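Historical romance series, is the reading order real?

chambi_reader
Can somebody settle this for me? The Mullholm books by Maite Manzano are listed as six, "best read in order." I've read the first and the fourth and I can't see one thing that carries over except the name of the river. My suspicion is that the publisher stuck a series name on a pile of unrelated romances. Has anyone read them all?

Katherine Mosquera
All six, twice. The order matters more than you'd think. The steward in book one is the father of the heroine in book three, and her whole quarrel with the Drorkulden family makes no sense if you skip book two.

chambi_reader
One steward? That's the link? I could find a steward in any Scottish romance on my shelf.

marleny_e
I'm with chambi. I read five before two and never felt lost. The new editions also say "revised and expanded," and I compared my old copy of the first one with the new one. Thirty extra pages, and most of that is a teaser chapter for the next book.

Katherine Mosquera
The first one, sure. The third has a completely different ending in the new edition. He doesn't go back to the ship.

marleny_e
Then that's a worse ending.

Manju C.
Joining in. The Gerkbridge list has Mullholm at 4.6 stars with 3,378 ratings but only 1,415 for book three. If people needed all of them in order, wouldn't the numbers hold up better than that?

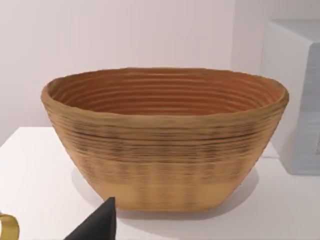
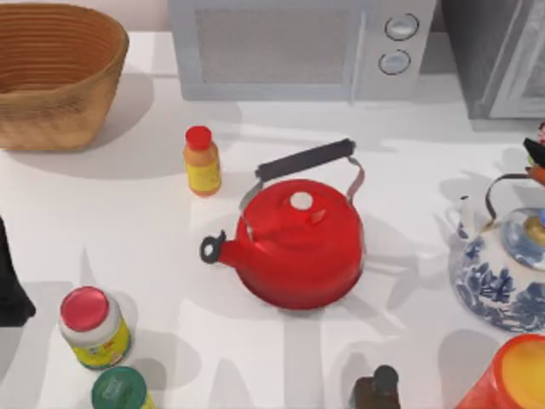
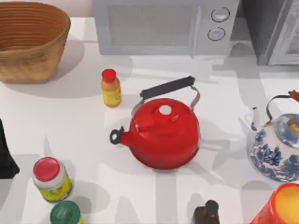 Coiled basket first, then the red kettle twice.

chambi_reader
Nice kettle. And that's my point about the ratings. More than half the readers wandered off and didn't feel they were missing anything.

Katherine Mosquera
Or they don't bother rating. I've never rated a book in my life. You can't get "didn't feel they were missing anything" out of a star count.

Manju C.
Fair, but you can't get "loved it and kept quiet" out of it either.

M. Usuga
I have the old paperbacks and there's no series name anywhere on them. No numbers on the spines, no family tree in the front. All of that came in with the reissues. Doesn't prove the author didn't plan it, but I'd want to see something from her before I believed it.

Katherine Mosquera
There's an author's note in the back of book six. She says she always meant to come back to the steward's daughter.

M. Usuga
Written for which edition?

Katherine Mosquera
The reissue. Okay, I see where you're going.

marleny_e
Ha.

chambi_reader
I'll try two and three back to back in October and report. If the quarrel still makes no sense I'm blaming Katherine.

Katherine Mosquera
Read the old ending of three as well if you can find a copy. Maritza, would you lend yours?

M. Usuga
Not after what happened to my copy of four.

Contact the moderators | Copyright belongs to individual posters | Back to top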